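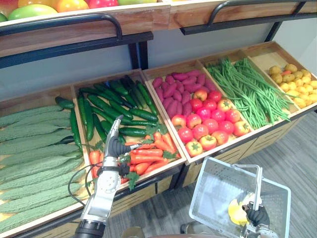 Order picking at the vegetable bins, carrots next.

July 10, 2025 | By Ezequiel Paredes
Print | E-mail

We've had the robot picking orders at Sustdale for almost 7 weeks. It takes the baskets and the bagging. Two of us used to do that all morning.

Reinhold Wendt has moved to the service counter. He says his knees are better and the talking is harder. 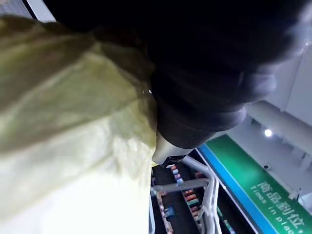
My own job is checking what it picked. Bruised tomatoes are still down to me, and so are the phone calls when we run out of something.

No hours cut so far. The rota gets looked at again in three months and I've asked for that in writing.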